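Informe de avance, segundo periodo
Proyecto Narkitz: orden y mobiliario de entrada
Destinatario: Fundación Okoth

Al cierre de agosto el gasto asciende a 588 euros, dentro de lo aprobado. Hasta ahí las buenas noticias fáciles. En cuanto a resultados, conviene leer este informe con más cautela que el anterior, que redactamos nosotros mismos y que hoy nos parece optimista.

La propuesta sostenía que un perchero de pie junto al acceso reduciría las prendas y bolsas dejadas en el suelo. Se registraron 47 observaciones, casi todas por la mañana. Hay menos abrigos en las sillas, pero estamos en verano y casi nadie trae abrigo. Atribuir la mejora al mueble sería prematuro. Las bolsas siguen acabando en el suelo con bastante frecuencia, y el registro no distingue entre una bolsa olvidada y otra que alguien deja un momento mientras trabaja.

Plonesport, el proveedor, defiende el modelo de árbol, con ganchos cortos a distintas alturas. Ocupa poca planta y se mueve sin ayuda. También es cierto que un pie estrecho con mochilas cargadas por un solo lado no inspira confianza, y su ficha no indica peso máximo. Lo hemos pedido por escrito dos veces. Seguimos sin respuesta.

Ollitz ofreció una barra de pared como alternativa. Es más cara y obliga a taladrar, cosa que el contrato de alquiler no aclara si está permitida. No recomendamos decidir sobre ella hasta tener el visto bueno de la propiedad.

Pendiente para el próximo periodo:
Repetir el registro en los meses fríos, con el mismo horario.
Anotar por separado bolsas y prendas.
Obtener la carga máxima del perchero.

No solicitamos ampliación de fondos. Tampoco creemos que los datos actuales justifiquen comprar más unidades.
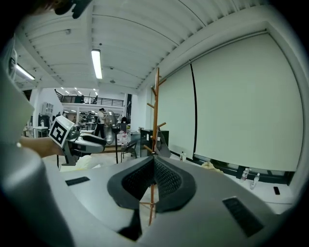 ¿Se puede colgar una mochila llena en el perchero?
Por ahora pedimos que se usen los ganchos solo para ropa, hasta que el proveedor confirme el peso que admite.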